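Filed under: Media releases / Home & Living

Altstead furniture maker asks customers to please stop buying new tables

Golell, the Altstead company best known for selling people timber benchtops and dining tables, will spend November trying to talk them out of it.

The Keep Your Table program offers a free sanding and oiling lesson to anyone who owns a solid timber top, including one bought from a competitor. There are 500 places. Bookings are open now, and the sales team has been told to look pleased.

"We had 46 calls last winter from people wanting to replace a table over a water ring," said Golell general manager Lejla Angelovski. "A ring is a mug's way of saying hello. Most of them come out with fine sandpaper, a bit of oil and an evening without television."

Angelovski said butcher-block tops were the most misunderstood. Customers often rang to report that the strips didn't match in colour, or that their table had knots in it. The company's usual advice is that trees have been doing this for a while.

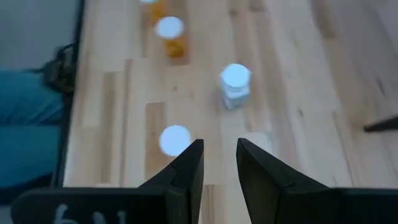

What the lesson covers

Each session runs for two hours at the Bogdan Street workshop and takes in sanding with the grain, dealing with scorch marks, choosing an oil, and knowing when to leave well enough alone. People may bring a chopping board to practise on. They may not bring the table, after what happened to the front door at the trial session.

Everyone goes home with a small tin of Cendo, Golell's own finishing oil, which smells faintly of oranges and should be kept away from anyone likely to put it on a salad.

Golell sells over 2,000 tables and benchtops a year and concedes the program may dent that figure. The accounts department has asked that its views not be included in this release.

Bookings can be made at the Golell showroom counter in Altstead or by phone during business hours. Sessions start at 6 pm and there is parking behind the workshop.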